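Sorting Without the Belt
An afternoon with the returns crew at Stestow

Fadime Ekinci has sorted packaging by hand for most of her working life. At Stestow, which takes back used mailers, wrapping and printed bags from shops in the area, she used to stand at a table for a full shift and pull things apart. Now she spends the first half of her day with the arms.

"People think you press a button and go have coffee," she says. "I set the table up, I watch, I fix what went wrong. My hands hurt less. My eyes are more tired."

The company started with the arms in July. Elif Naz Karakaya, the shift lead, says the hard part was never the boxes, which have flat sides and corners. It was anything thin that had been balled up.

"A box is always a box," she says. "A wrapper is a different shape every time you put it down. You can grab the same one 50 times and it's 50 different jobs."
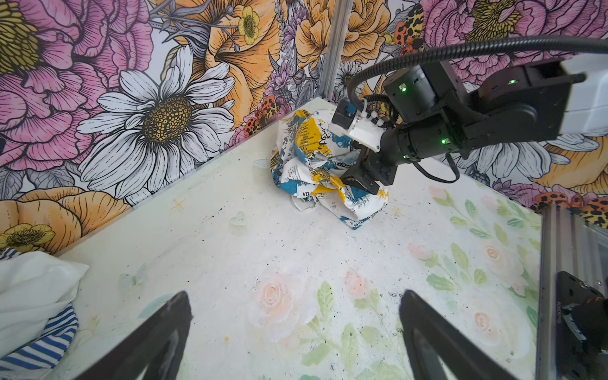 Karakaya keeps a notebook of missed grabs. She writes down the item and which side the fingers came from, and goes over the list with Orlando Muñoz, who looks after the equipment. Muñoz used to repair conveyor motors at Grevudent. He says the crew's notes are more use to him than the error log.

"The log tells me it closed on nothing," he says. "Fadime tells me it closed on nothing because the fold was facing away. I can work with that."

Not everyone was happy about the change. Hüsnü Güler, who has been on the crew for nine years, asked at the first meeting whether jobs would go. He was told no one would be let go this year. He would like a longer answer than that.

"I don't mind the machine," he says. "I mind not knowing. My pay is the same, but I'm doing training work now, and training work used to be a different grade."

Karakaya agrees with him on the grade and has raised it with the office. She expects a reply before the next schedule comes out.

The crew still does the wet and greasy material entirely by hand. On Saturday, when the biggest load comes in, everyone goes back to the old tables. Ekinci says she likes Saturdays, mostly for the talk.

"With the arms you have to pay attention the whole time," she says. "At the old table we could argue about football."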